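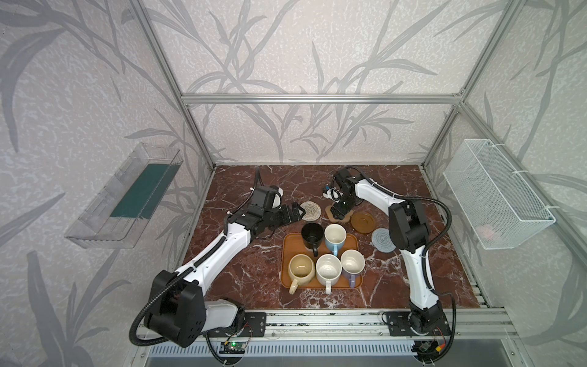

A round woven coaster on a dark red marble surface with white veins.

A coaster is a small flat mat placed under a cup, mug or glass to protect the surface beneath it from water rings, heat and scratches. Coasters are used in homes, bars and restaurants, and in many places they also carry advertising.

History

The word first referred to a low tray or stand, often silver, used to slide a wine bottle around the dining table after the cloth had been taken off. Such stands were common in Britain in the second half of the 18th century. Mats for single drinks came later. In German beer gardens, drinkers laid felt pads over their mugs to keep out insects, and the wet felt was often reused. Printed cardboard mats appeared in Germany in the 1880s, and wood pulp mats followed in the 1890s.

Materials

Pulp board is the usual choice for bars, as it is cheap, soaks up spills and takes ink well. Household coasters are made from cork, wood, stone, glass, leather, silicone, felt and woven plant fiber. Cork insulates well but stains. Stone and glass do not absorb much unless left unglazed or unsealed, and most have small feet or a soft backing. 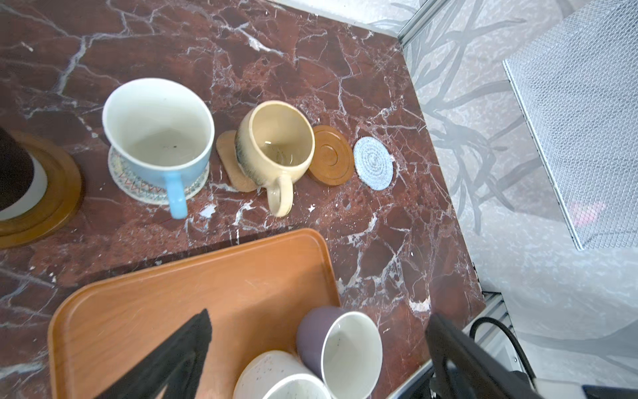

Marble and other stones that contain calcite are damaged by acids, so wine, juice and coffee can leave dull spots even where the stone has been sealed. Varnished wood is more likely to show white rings, caused by moisture trapped in the finish.

Collecting

Collectors of beer mats are known as tegestologists, from the Latin word for a small mat. Most trade duplicates by mail or at fairs. The collection of Koen Van der Linden, kept at Jullton, holds 4,000 mats, of which 400 date from before the Second World War.

See also

Doily
Place mat
Trivet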